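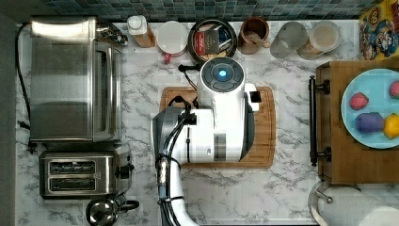 Huslow Kitchen Hire – common questions

How long is a booking?
The shortest is four hours. You can book up to 13 hours in one day, and cleaning time counts as part of your slot.

How many people can cook at once?
Two at each counter. If you want more, ask us first.

Can I leave food in the fridge overnight?
Yes, on the bottom two shelves. Put your name on it. Anything without a name goes out at 18:00.

Do I need to bring knives?
Yes. Pans, bowls and chopping boards are included – knives and aprons are not.

How should I clean the boards?
Hot water, washing-up liquid, then stand them on their edge to dry. Please keep bamboo and wooden ones out of the dishwasher. 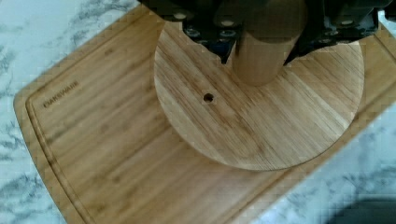 Neelam Ahuja wrote to add that a little food-grade oil every month or so keeps a bamboo board from drying out, and that half a lemon with salt gets rid of onion smells. We keep oil under the sink if you want to use it.

Can I cancel?
Up to four days before, for a full refund. After that we keep half.

Where do I park?
Behind the Cuevas building. The gate code is in your booking email.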